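Search this manual
Enter keyword or part number

Windgate Cushion Lounger – Set-up and Care Guide
Section 4: Covers, throws and surface care

4.1 Scope

This section applies to the Windgate models 311 and 349 in all light upholstery colors. It covers the fitted base cover, the loose throw and the surface of the cushion itself. Frame assembly is in Section 2. Replacing the inner core is in Section 6 and should not be attempted with the base cover in place.

The Zosier throw is supplied folded in the accessory bag. Throws bought before the August revision have no care tag on the short side. The instructions are the same for both versions.

4.2 Before you start

Wash and dry your hands. Take off rings, watches and bracelets. The upholstery is tightly woven, but a pulled thread on a curved section cannot be worked back in.

Move the lounger at least 70 cm from the wall if you are going to remove the base cover. For throw removal only, it can stay where it is.

CAUTION: Do not kneel on the rounded front edge. The foam there is softer than the center section and may stay compressed for several hours.

4.3 Fitting the base cover

1. Unfold the cover on a clean floor with the zipper side up. Find the long diagonal seam and the short tail of tape sewn at one end of it.

2. Lay the cover over the cushion so that the tail of tape is at the back left corner.

3. Pull the back corners down first, then the front. Work from the corners toward the middle of each side.

4. Smooth the top with a flat hand, moving outward. Small puckers near the edge are normal on a new cover and settle with use.

5. Close the zipper. Tuck the slider into the fabric pocket at the end of its run.

NOTE: If the seam runs along the wrong side when the zipper is closed, the cover has been turned end for end. Open it fully and begin again at step 2. Forcing the cover around the cushion will strain the stitching.

4.4 Placing the throw

The throw is meant to lie loose. It does not clip or tie to the base cover, and earlier Lacroix corner clips must not be used with it – the teeth mark the weave.

1. Shake the throw out away from the lounger.

2. Lay it over one side of the cushion with the hanging part toward the open side of the room.

3. Leave some slack across the top. A throw pulled tight over the curve slides off the first time someone sits down.

4.5 Removing the throw

Follow this procedure for washing, for weekly airing and any time there is grit or crumbs on the fabric.

1. Vacuum the throw in place on the lowest setting with the soft brush attached. Skip this step if the throw is clean.

2. Fold back any part that is hanging over the side so that it rests on the cushion.

3. Choose a lifting point well inside the edge. Gather a fold of the fabric at that point. Do not lift by the hem or by a corner; the hem is finished with a light stitch and will stretch.

4. Raise the fold straight up until it stands clear of the upholstery in a bunched peak. Keep the pull vertical. Dragging the throw sideways across the cushion carries grit over the base cover and leaves dull tracks on pale fabric.
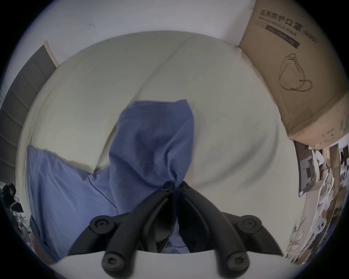 One owner of a 349, writing as Tidewell, replied under the online version of this step that lifting from the middle had kept crumbs off the base cover, but that on the wider model the far side still trailed unless the throw was first folded in half lengthwise. Tidewell also asked whether the fold left a permanent crease. It does not if the throw is laid flat or washed the same day. For the 349, the lengthwise fold may be added after step 2.

5. Once the throw is clear of the cushion, bring your free hand underneath and carry the whole piece away in a bundle. Shake it outdoors or over a tub.

6. Check the upholstery where the throw was lying. Brush off loose dirt with a dry cloth before sitting down or putting on a clean throw.

CAUTION: Never remove a throw with a wet spill on it by the method above. Blot the spill first with a white cloth and roll the throw from the outer edge inward, keeping the damp part on the inside.

4.6 Washing

Throw: machine wash at 41 °C maximum, gentle cycle, with similar colors. Wash separately the first two times. If your machine offers only fixed temperatures, select the next one down. Line dry or tumble on low. Do not iron over the hem.

Base cover: cold wash only, zipper closed, turned inside out. Dry flat. A damp cover must not be refitted, as moisture will pass into the foam.

Cushion: do not wash or soak. Spot clean with Cikura fabric foam or a similar product without bleach. Test on the underside and wait until the test patch is fully dry before you judge the color.

4.7 Troubleshooting

Throw slides off in use: too little slack, or placed too far toward one side. Refit as in 4.4.

Color on the base cover after a new throw is fitted: the throw was used before its first wash. Remove it, wash both pieces separately and allow the cover to dry completely.

Ripples across the top that do not smooth out: the base cover is rotated or the core has shifted. Check the seam as in 4.3, then see Section 6.

Pulled thread: do not cut it. Ease it through to the reverse side with a blunt needle.

Section 5: Storage and moving – see next page

Revised 29th August
Windgate Customer Care – use the contact form for spare covers and replacement throws
© Windgate. All rights reserved. Back to top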